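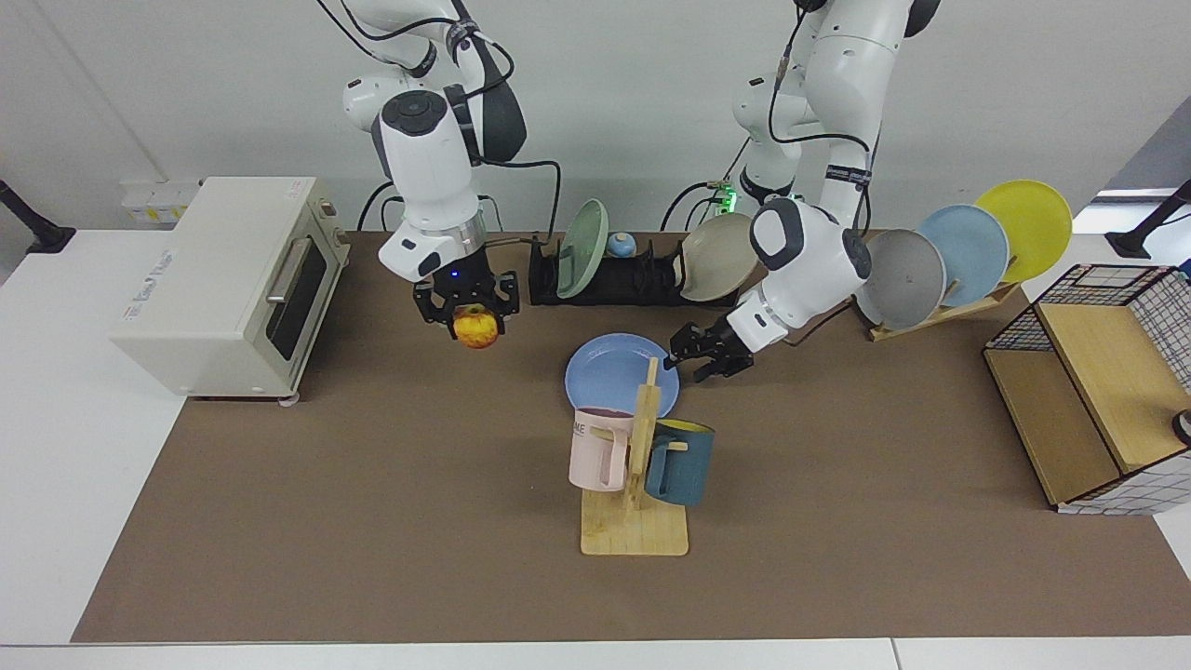 Setting grip force on a two-arm bench

Most of the trouble people have with a two-arm setup at home comes from the grippers closing too hard, and the cure is an evening spent on the settings file. My arms hang over a table in the Matlala workshop and run on Botura, the control program Conall Gilmartin and I keep up between us. Start with one gripper and one thing to hold. I use a small apple, held just above the mat, as it bruises if you get the force wrong and costs very little to replace. Leave the other gripper open while you do this.

1. Open the settings file and find the two lines for closing force. Both are set to 2000 when Botura is first installed. Leave the second alone for now.

2. Bring the first down to 99 and close the gripper on the apple. It should slip. Go up in small steps until it holds, then save the value.

3. Check the network port for that arm. Mine answers on 3334. If you get no reply, switch the arm off at the wall, wait, and try again.

4. Do the same for the second arm, using a plate. Take it by the rim. A plate held at its edge wants to turn in the fingers, so it needs more force than you would guess from its weight.
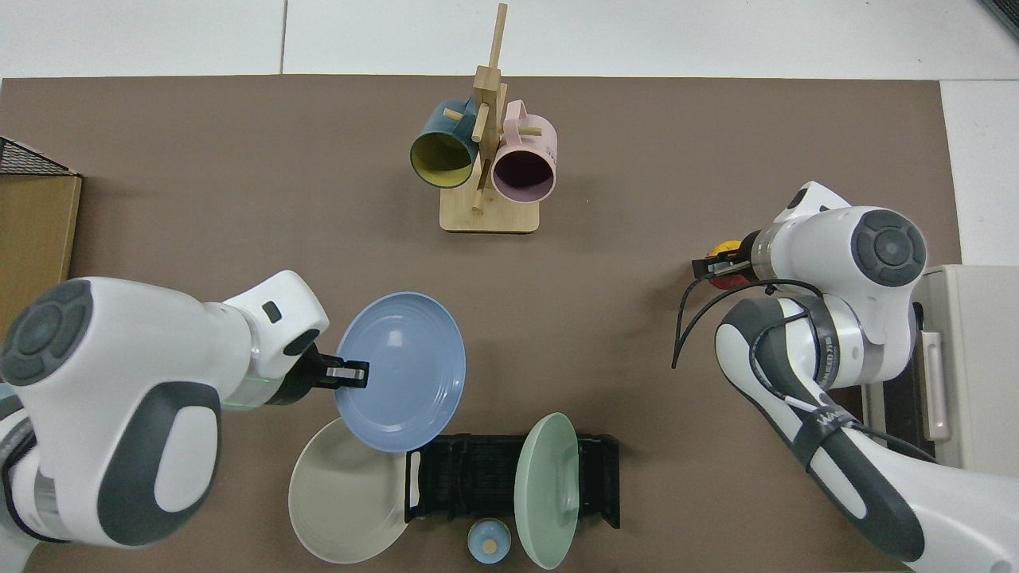 Light blue plate held by the rim, with the mug tree behind.

5. Run both arms together at the lowest speed. Keep the cables looped along the links with enough slack for the elbow to bend fully. I had to redo mine in January after one pulled tight.

Put a mat down before you start. Bare tabletop is slippery and a dropped plate will travel.

The fingertip pads I use are from Stendel. Oisín Phelan has tried thicker ones and had to set his forces again from the beginning, so choose your pads first.

Last changed 2018-09-17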